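February, very late, kitchen table

Okay so I have to write this down before I forget half of it, because Imre asked me to report back on the Vachon kit and I know I'll get it all muddled by morning. We've had the thing on loan for weeks now and today was the first day I got to sit with it for a whole afternoon with no phone calls (bliss!) and just let it fold.

The deal, for future me: Vachon sells the two-arm kit, and the folding software is a separate thing called Famunov that you pay for by the year. Dwight Poirier, the sales guy, swears you can run the arms without it. Sure, Dwight. You can also buy a car with no seats. The kit is 3,000 and the yearly plan is another 1,000, and then there's the help line, which was free when we signed the loan papers and now has a little star next to it on the price sheet. I've read the star. I still don't know what it means.

Setup was easier than I'd feared. I'd put aside the whole morning for it and was done before my second coffee. The booklet is good, lots of drawings, though whoever wrote page 3 has never had to hold a flashlight in their teeth. My one real gripe is the cables. They're long and purple and they go wherever they feel like going, and I kept wanting to tuck them in like a kid's shirt.

Anyway, the folding. I gave it the white cloth to start with, since white on white is the mean test and I was in a mean mood. I love how the two of them go for the corners, one on each side, like my aunts with a tablecloth after Easter dinner. I said "oh, hello" out loud to a pair of arms. Glad I was alone.
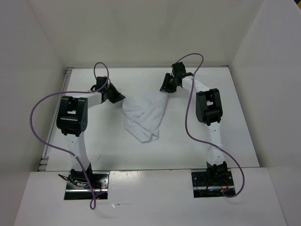
What I'm going to tell Imre

1. Yes, I like it. More than the Jestex one we tried last year, which sounded like a blender and had a manual in four languages, none of them good.

2. The price is fine for the shop if it really does the napkins. It's silly money if all we ever do is show it off to visitors, and I know us.

3. Get Dwight to put the help line in writing. No stars!

4. Ask for shorter cables, or at least better clips.

5. I'm not ready to say how it does with a stack of real laundry. I want another week, and I want to try it on the heavy towels from Flovar, the ones that fight back even when I fold them myself.

Imre will say I've fallen for it because I stayed past supper, and he's a little bit right. I had a cheese sandwich standing up and kept watching. It's sort of restful? Like a fish tank, only with chores.

Must remember to email Dwight in the morning about the loan date. And buy bread, I used the last of it on that sandwich.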